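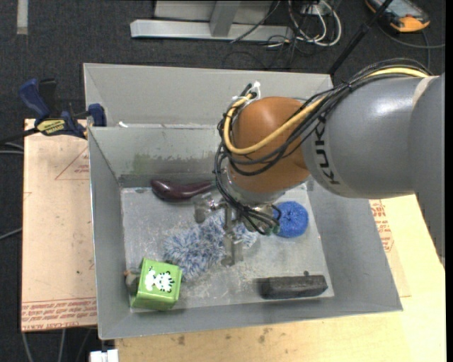 Kivden Community Help -- Contracts and IP Desk

Former contractor says our firmware module is his. Who has to prove what?
Posted by Octavio Echeverría

We are a small supplier (Vergara) and had a control module written by a contractor over 3 months. He invoiced us, we paid in full, and the code has shipped since December. He now works for Stonelex and has written to say that he never assigned copyright and that we hold a licence at best. The purchase order says "all deliverables property of the client" but only our side signed it. His later emails refer to "your code". We are in England. Does payment settle ownership, and can he stop us shipping?

marl_ip
Payment does not settle it. Under the Copyright, Designs and Patents Act 1988 the contractor is first owner, as he was not an employee. An assignment has to be in writing and signed by or on behalf of the person assigning. A PO signed only by you fails that test. Check two things:
Whether he signed anything that incorporates the PO terms, including a quotation or an onboarding form.
Whether his emails, with his name typed at the foot, could count as signed writing. "Your code" alone is thin.
If neither helps, a court may imply a term, but normally no wider than needed -- often a licence, sometimes an equitable assignment. Stopping you from shipping looks difficult for him on those facts. Selling the source on to a third party is where you would be exposed.

Randard200
you paid for it so its yours, same as a van

tessel
The van comparison is wrong, see marl_ip. Separate point: check whether his letter comes from him or from Stonelex. If he has since assigned his rights to them, you need both names on any settlement. We paid a modest sum for a confirmatory assignment, 2 pages, signed as a deed. Get a solicitor to draft it and do not reply to the letter before then.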